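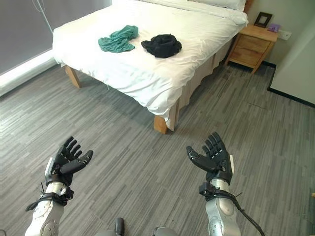
Start position at the foot of the bed, both hands open, palms up

Clothes pickup: right hand stops short of closing after strap change
Posted by Naheed Mohmand in Home Robots > Hands and Wrists
July 3, 2022

I look after a two-armed robot that practices picking up clothes in a bedroom we set up at our Clandbridge site. The hands are black multi-finger ones, each held on with a strap just below the wrist. The test is simple. It starts at the foot of the bed with the hands open, moves in, picks up the teal-green cloth with the left hand and the black garment with the right, and waits.

The left hand does fine. The right hand reaches the black garment, starts to close and then stops with the fingers half curled. The log says "finger current limit." It began after I took both hands off to clean them and put them back with new straps. Before that it ran 60 pickups in a row with no stops.

What I have tried so far:
Power cycle, twice.
Re-ran the finger zero routine. It passes.
Swapped to a lighter garment. Same stop.
Closed the hand on nothing with the arm held straight out. Works every time.

The picture is from the start position. You can see the cable coming out of the right strap and curving down past the forearm. Could the cable be the problem, or should I be looking at the hand itself?

Daniyal Arain
I would look at the cable before you open the hand. You say it closes fine with the arm straight and fails when the arm reaches down to the bed. That points to something that changes with wrist angle.

Try this order:
Switch off motor power and wait for the fingers to go slack.
Undo the right strap all the way. Don't just loosen it.
Check that the hand sits flat on its mount before you tighten anything. If it is a little crooked the strap will pull it further over.
Lay the cable so it leaves the strap without a kink, and leave enough slack for the wrist to bend fully both ways.
Tighten the strap until the hand does not turn when you twist it. Stop there. Tuck in the loose end on the left one too while you're at it, because it sticks out and will catch on bedding sooner or later.
Power up, move the wrist slowly by hand command to its lowest angle, and close the fingers on nothing. Do that 7 times.

If it still stops at the low angle, unplug the cable and look at the connector pins. I had one bent pin on a Bolluvow hand that gave the same message and passed the zero routine every time.

Don't raise the current limit to get past it. You can burn out a finger motor that way.

yousafzai_bench
same thing here in February, was the cable. replaced it and fine since. ours is an Urkia arm so yours may be different

Naheed Mohmand
Took the strap right off as Daniyal said. The cable was pinched under the edge of it, and the outer cover has a flat spot. I laid it again with more slack and closed the hand at the low angle. No stops. Then I ran 49 pickups of the black garment and got one stop, near the end. I have ordered a new cable and will leave the right hand out of the test until it comes.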